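Friday, March 7, 2003

Reduced-fat crumb topping, second go. Verbruggen still wants the claim on the box to say half the fat, and I still think we're kidding ourselves, but the work has to be done either way.

Standard topping is butter, flour, brown sugar, oats, salt. Test topping swaps half the butter for the Planent fruit paste (prune and apple, the darker one). Same flour, same oats, same pan, same peaches out of the same can size. Baked 40 minutes, middle rack, both pans together, turned once.

Results at the pull: standard looked like topping. Test looked like granola that had been left in a car. Color was fine. The crumb had set into plates and the middle was gummy down to the fruit. Miroslava Zelenák says it would pass if we broke it up with a fork before serving. Maybe so, but people at home won't do that, and it isn't in the directions.

The Planent sheet says their paste "replaces butter one for one by weight." I have now tried it one for one by weight two different ways and don't believe it. The paste is mostly water and sugar. Butter isn't. I'd like to know what they baked to come up with that line, and I've left a message asking.

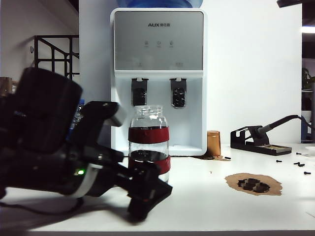

Tried a smaller swap after lunch. 28 grams of paste in the full batch, the rest butter. Much better, close to the standard, and of course now the fat number is hardly worth printing. That's the whole problem in one pan.

Also ran Hedo's oat fiber at 4 percent of the flour weight. Dry, dusty, stuck to the teeth. The sample came with a note saying tasters "could not tell the difference." I could tell with my eyes shut. Leftover fiber is on the shelf above the scale if anyone wants to prove me wrong.

Peaches: the Lollis cans are sweeter than last month's. Didn't change the sugar today so as not to move two things at once, but the filling is too sweet now and the topping gets blamed for it. Somebody please check whether they switched syrup.

Cinnamon: left alone. More cinnamon is what people reach for when the topping is bad.

To do
Repeat the 28 gram batch, lower rack, uncovered while cooling
Try melted butter in place of cold, no paste at all, just less of it
Ask Verbruggen if "less fat" would do in place of half
Don't promise anything for April

Miroslava's scores are on the back of this page. Hers run higher than mine, as usual. She had the test pan warm and I had it cold, so don't average them.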